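By the time the petition reached the Legislative Assembly it weighed more than the member who tabled it cared to carry, so Rongrong Kong took one end of the box herself and they went up the steps together like people moving a fridge.

Inside were 1539 signatures, all on paper, because the standing orders still don't accept the electronic kind. Kong had spent most of the winter gathering them in Beltetstead, outside the bakery and the pool and (when it rained, which it did) under the awning of the old Szabo hardware store. What she wanted was modest enough. She wanted the government to answer petitions within a set time, and to do it in writing.

"I'd signed things for thirty years," she told me over a pot of tea that had gone a bit stewed while we talked. "I started wondering where they all went."

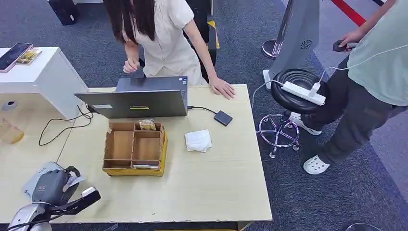
Leaning in at the laptop.

Where they go, for the most part, is a bound register in the clerk's office. A petition is read out in a sentence or two, usually in the sleepy stretch before question time, and then it is referred to the relevant minister, who may reply or may not. Kong asked for the figures and was kindly given them. In the last parliament 273 petitions were tabled, and 124 of them had a reply of any sort.

She is careful to say this isn't one party's doing. Both sides have been lovely about petitions in opposition and rather forgetful afterwards, and the member for Dornora, who has sat on each side of the chamber in his time, laughed for quite a while when I put that to him before agreeing with every word.
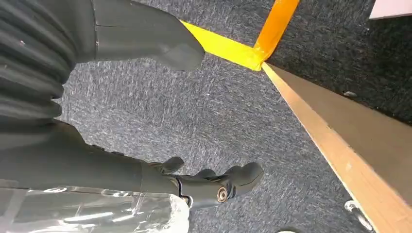
Photo: supplied

The procedure committee took up the matter in September. I sat through the first hearing, in a stuffy room on the second floor with a wonderful view of a car park, and I'll admit I enjoyed it more than I expected to. There was a long and really quite heated exchange over whether "respond" and "reply" mean the same thing. A retired clerk from Fladus had driven down to explain that they don't – and had brought his own dictionary.
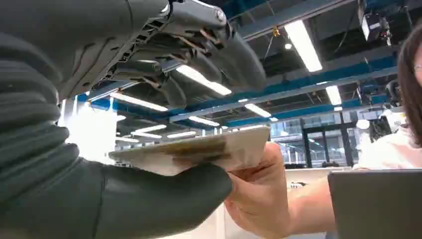
The sticking point is the deadline. Kong asked for sixty days, departments would like ninety, and there's a view among the older members that any number at all is an insult to a minister's discretion. My guess is they'll settle on ninety, with an extension on request, and call it a historic reform. Kong says she could live with that. She has kept the clipboard, though, and she's already had a word with the bakery.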